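My GP has told me to sort out my sleep. She didn't say how. She said "sleep hygiene", which sounded like something involving a flannel, and gave me a sheet of paper.

The sheet wants me in bed by 10. I have not been in bed by 10 since I had chickenpox.

It also says no screens for two hours beforehand. I would like to meet the person who wrote this and find out what they do from eight o'clock onwards. Jigsaws? Brooding?

Anyway I mentioned it at work and now everyone has advice. Declan swears by magnesium. Declan also fell asleep in the budget meeting, so I suppose you can't fault it.

Jayanthi Shenoy (two desks along, annoyingly well rested) says to get up at the same time every day, weekends included, and stop fussing about the rest. I was hoping for something I could buy.

So I bought something. It's a Nikley sleep tracker, it goes on your wrist, and every morning it gives you a mark out of a hundred. I had not been graded on anything since my driving test.
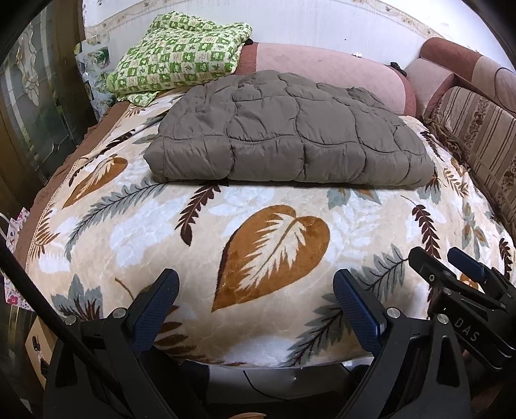
First night: 41. It said my sleep was "restless" and asked if I'd like to set a goal. I lay there at half five in the morning being offered goals.

Second night I was so keen to beat 41 that I stayed awake thinking about it. 38.

Told Jayanthi. She said there's a word for people who lose sleep worrying about their sleep data. There is. I looked it up at 1am, on a screen.

Things I have given up so far: coffee after lunch, the news, cheese (my sister's idea, no idea what she's basing it on), and the good bit of the evening.

Someone in my replies is recommending the Stundier app, where a man reads you the history of canals. I did try it. I now have opinions on lock gates and was wide awake for all of them.

July update, as several of you have asked and one of you has nagged. The tracker is in the kitchen drawer with the dead batteries. I get up at the same time every day, as instructed by Jayanthi, and I'm dropping off by eleven most nights.

Went back to the GP. She asked what had made the difference and I said "routine" in the voice of someone who'd thought of it herself.

Still eating no cheese, mind. Will report back on that one.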